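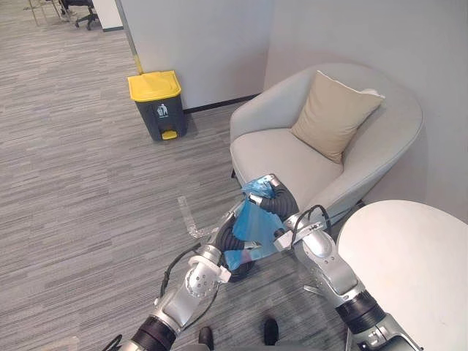 I have now spent more of my adult life thinking about bin liners than I ever planned to, and I blame the yellow lid.

The bin in question is the Urarska pedal bin, dark grey body, yellow lid, yellow pedal. We bought it for the corner by the partition, to replace a cardboard box that had served with distinction since the move. It came in a carton large enough for a small wardrobe, with a leaflet in 4 languages, none of which mentions what size of bag it takes. I wrote to the seller. The seller sent me a link to the leaflet.

So this is partly a review of a bin and partly a review of the Ornano blue liners, which I bought by guesswork, in a box of 113. Why 113, I couldn't tell you. I assume somebody stopped when the box was full.

The bin first. It's good. The pedal sticks out far enough that you can find it with your foot while holding a mug, and the lid goes up without flinging itself at the wall, provided you leave it a bit of room. Push the bin right back and the lid taps the paint every time, a small dry tap, and after a fortnight you'll start to hear it in your sleep. Pull it forward a touch and all is well until the next person who hoovers.

It's also light when empty. On a hard floor I suspect it would wander. On our carpet tiles it stays put unless you stamp, and Shiela Espiritu stamps. She has been asked.

The yellow is very yellow. The catalogue called it "sunshine". Next to white walls and grey carpet it is the first thing anyone sees when they come in, ahead of the armchair, which cost a good deal more and sulks beside it. On the plus side, I've not had to tell a single visitor where the bin is. For the slower ones there's a little white figure on the front dropping its litter in, to show how it's done.

Now the liners. They are thin. You can see what's in them, so choose your lunch accordingly. Getting one open is the usual business of rubbing the top edge between finger and thumb until you've found the end that isn't the end, then blowing on it, then starting again with the other side.
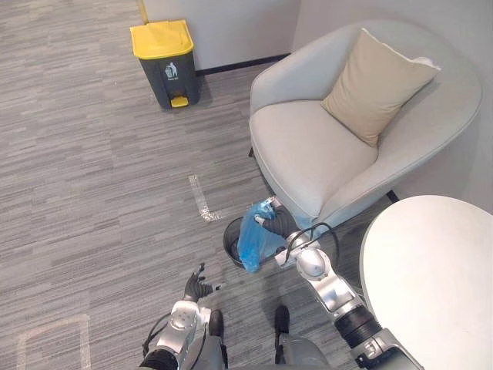 The other thing I tried them in was our old Moulin, a small round black bin with no lid, no pedal and no ambitions. It lives out on the open floor between the chair and the table and gets the tissues and the tape ends. The blue liners are too big for it. They billow over the rim and sag at the front, and it ends up looking like a pudding in a shower cap. You can tuck the spare underneath, or knot it at one side, or do what I do and let it billow. In its favour, all that overhang gives you plenty to grab when it's time to take the thing out, and I've yet to tear one on the lift.

I had the Ciritz liners before, in white. Thicker, with a drawstring, and twice the price. The drawstring came away in my hand often enough that I began to think of it as a free piece of string. I don't miss them, though I do miss the string.

Back to the Urarska for the verdict on fit. An Ornano liner goes over the rim with a fair amount left to fold down, and the lid shuts on it without complaint. A strip of blue shows under the yellow if you're careless. I am careless. It looks like a flag for somewhere with very relaxed border controls.

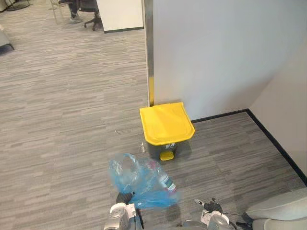 The Urarska in its corner, lid down, with a blue liner in front.

Cleaning: the lid wipes down with a damp cloth, and you'll want to, as yellow shows every coffee drip. The grey body hides everything, so I've left that alone. The one place it collects crumbs is around the pedal, where a cloth won't go and an old toothbrush will. As for what lands on the carpet beside it, that's down to people's aim, and I can't mark a bin down for that.

Would I buy it again? The bin, yes, in a duller colour if they did one. The liners, yes, mainly as I've still got most of the box.

Bin: 8 out of 10. Liners: a grudging 8 as well. The leaflet gets nothing.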